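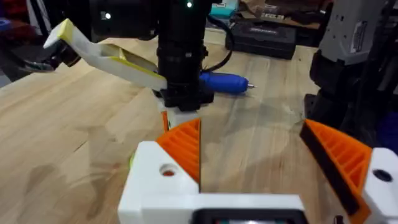

You'll be sorry when you come to sell it, one reader wrote after my last column, and she went on to tell me that a table without coasters is a table whose owner has given up, and that she'd had hers for 39 years without a single ring on it and would be happy to send photos.

I don't doubt it! I'd quite like to see the photos. But I've been chewing on that email for a fortnight now, mostly while eating toast straight off a bare wooden table, and I've come down firmly on the other side. I think we should let our tables get wrecked. Well, not wrecked. Marked. I think a kitchen table is allowed to look like people have had their tea at it.

I grew up in Otwood in a house with two tables. There was the kitchen one, laminate, chipped on one corner, where everything happened, and then there was the good one, in the front room, which wore a felt pad, then a plastic sheet, then a cloth, then a second smaller cloth on the diagonal (I never understood the second cloth). We ate at it on Christmas Day. The rest of the year it held a bowl. I knew that table for most of my childhood and couldn't have told you what colour the wood was. When my parents finally downsized, the layers came off and it was a gorgeous deep red thing, absolutely flawless, and it went to a bloke with a trailer for 400 dollars, and I remember standing in the driveway feeling properly cheated. It had been in the house my whole life and I'd hardly met it.

So I have a chip on my shoulder about this, I admit it up front.

The resale argument is the one everybody trots out, and it's the one I have least patience for. Have you tried selling a dining table lately? You can't give them away. The op shop on our main street has a sign in the window saying no more tables, please, and underneath in a different pen it says OR WALL UNITS. You could guard yours from every mug and crayon for decades and at the end of it a stranger will offer you less than you'd spend on a week's groceries and ask if you deliver. If that's the payday, I'd like the decades, thanks.

My own table is from Kondden, back when they still had the warehouse out past the showgrounds, and the salesman spent longer on the care instructions than he did on the table. He had a laminated card. Wipe with a barely damp cloth, dry at once, no citrus, no heat, no direct sun, felt under everything, and a coat of Flivard every six months, which he happened to stock. I bought the Flivard. I used it once, on a Sunday, with all the windows open, and the house smelled like a boatshed until Wednesday or so and nobody could eat in the kitchen. The tin's still under the laundry sink. I think the lid has become part of it.

For the first year I was a tyrant. I'm not proud of it. I had cork coasters and slate coasters and a set of those woven ones that stick to the bottom of the glass and then drop off as you drink, into your lap if you're lucky. I'd have friends over and I'd watch their hands. Somebody would be halfway through telling me about their divorce, a serious conversation, wine going everywhere, and part of my brain would be going *coaster, coaster, coaster*. I once slid one under a glass while the person was still holding it. She stopped talking. She picked the story up again after a bit, but not at the same place, and I've always wondered what the missing part was.

What cured me was a jug. I'd filled a jug for some flowers, left it overnight, and it had a hairline crack in the base, and by morning there was a dark patch in the wood the size of a saucer. I tried everything. Iron and a tea towel, mayonnaise, toothpaste, the lot. (Mayonnaise! You rub it in and leave it and then you have a stain and a table that smells like potato salad.) I sulked for days. And then a funny thing happened and I just stopped noticing it, and because I'd stopped noticing that one I didn't notice the next, and at some point the coasters went into the drawer with the birthday candles. They haven't come out.

People came round more after that, or maybe they only stayed longer. The homework got done at the table, along with the sewing, the tax, and one very ambitious gingerbread church. I can't prove any of it was to do with the coasters. I'm only saying that a room with something precious in the middle of it makes everyone sit up a bit straight, and I don't want my kitchen to be a place where you sit up straight.

There's a café in town, Lodhi, where the big shared table is so scarred and ringed that you could hardly find a clear bit to put a new mark on. It seats 15 at a squeeze. Saturday mornings it's the only one with a queue. There are perfectly nice smooth little two-seaters by the window, sunlit, with a plant on each, and people will stand about with a newspaper under their arm waiting for a spot on the ugly one. I've done it myself! You can put your elbows down, is what it is. A toddler can bang a spoon on it and the parents don't go rigid.

Now, I know there's a version of this that gets a bit precious in its own way. I've seen the shops where you can buy a table already beaten up, with the dents put in for you and a bigger price tag for the trouble, and I reckon that's as daft as the plastic sheet. Same disease. You're still paying for how the thing looks when no one's using it. And I'm not talking about an heirloom or something your grandfather made with his own hands, although I'd argue he'd probably like to see a roast on it.

I'm also not saying never clean it. One man who wrote in seemed to think I was in favour of filth. I wipe mine down every night. I'll even give it a sand, one day, when the splintery bit near the end starts catching on jumpers, and it'll come up lovely, as timber mostly does if you give it a chance. That's rather the point of having the solid stuff. You can be rough with it for 10 years and then spend a weekend making it up to it.

What I won't do is spend the ten years hovering. I've got a finite amount of fuss in me, and there are kids and a garden and a car that makes a noise going uphill, and they've all got a better claim on it than a plank. When I go to someone's house and they put a hot cup straight down in front of me on bare wood, I feel about as welcome as I ever feel anywhere.

To the reader with the spotless table: well done, sincerely, I couldn't have managed it. Do send the photos. And if you're ever down our way, come for a cuppa and put it wherever you like. I know where the coasters are if you get the shakes.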